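Hay Fever and Other May Traditions

Every spring I tell myself this will be the year I get through the walk to Olmedo without sneezing, and every spring the birch trees laugh at me. Dineo came along this time and made it 3 whole miles before her eyes started streaming too (sorry, Dineo!).

We gave up at the bakery, ate two buns each and compared remedies. She swears by local honey — I've tried it, and all I got was sticky toast.

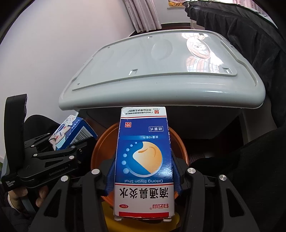

What I'm trying next

Walking after rain, mostly. And washing my hair at night, which my sister Naledi has been nagging me to do since March. Wish me luck!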